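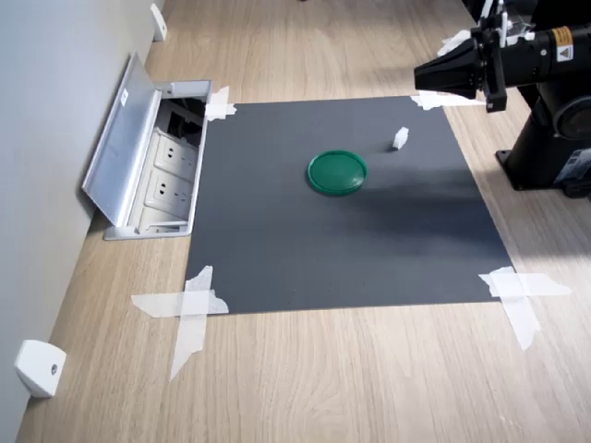 Home Help Board > Walls and Trim > Paint

Soft white on new trim looks yellow next to the old walls. Start over or live with it?

Posted May 2025 by Wedora

Hello everyone, and thank you in advance for reading all of this, I know I go on! We have a 1920s house in Somis with a wide opening between the dining room and the front room, and over the winter we finally had it cased in with proper trim, plus a pair of low bookcases on either side. I love it. My mother-in-law loves it, and she doesn't love much in this house.

The trouble is the paint. The walls are an old flat white the previous owners left us (no can, no name, of course) and I picked a soft, creamy white in satin for the trim and the bookcases. On the card it looked lovely. Now that it's up, the trim looks like butter and the walls look like skim milk. It is worst in the morning and not so bad under the lamps at night. I've already spent 400 dollars on paint and supplies, and the painter wants 2,000 to redo the trim and do both rooms while he's at it, which made me sit down for a minute.

Should I repaint the trim to match the walls, or the walls to match the trim? Or does a person get used to it?

3 answers

Answer 1 (marked helpful)

Oh, I feel for you, I did this very thing in our hallway and stared at it for a whole summer. My vote is to change the walls and leave the trim alone. Trim is the slow part, with all that sanding and cutting in, and bookcases are worse because of the shelves. Walls go quickly once the furniture is in the middle of the room, and you can do them yourself over a long weekend.

What worked for us was taking the same trim color and having the store mix it at half strength in a flat finish. The two whites then lean the same way and your eye stops arguing with them. Ask for a sample size first and paint a big piece of poster board, two coats, right out to the edges. Tape it up beside the casing and move it every day or so, once by the window and once in the darkest corner. I kept ours up for a week and I'm so glad I did, because my first choice went pink on the north wall!

Do both rooms if you can see one from the other. With a wide opening you really will notice if you stop halfway.

Answer 2

what kind of bulbs do you have. change those first

Answer 3

I'd go along with the first answer, with a couple of additions. New creamy paint beside old flat white always looks its worst in the first weeks, partly from the sheen. Satin bounces light around and flat soaks it up, so even the same color can look like two. If you'd like to keep the cost down, I did our front room (a good deal bigger than most, with a tall ceiling) for 125 dollars in paint, and the roller and tray I already had.

Wash the walls before you start, especially near the light switches and behind where the sofa was. Mild dish soap and a rinse is plenty. If anyone ever smoked in the house, put a stain-blocking primer on first, or the yellow will come creeping back through and you'll blame the poor trim all over again.

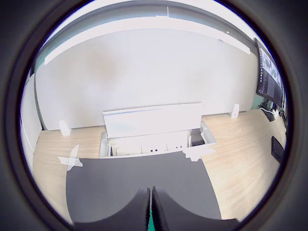

Do I have to paint the ceiling too if I change the walls?

The ceiling can usually wait. If it's a plain flat white in decent shape, finish the walls, give it a few days, and look up in the morning light. Ceilings sit in shadow more than walls do and a small difference hardly shows. If it does bother you, use the new wall color up there in flat.

Comment from Wedora: Thank you all so much! Poster board it is. I'll try the bulbs too, they are a mix of whatever was on sale. If I haven't settled on something by September I'm calling the painter.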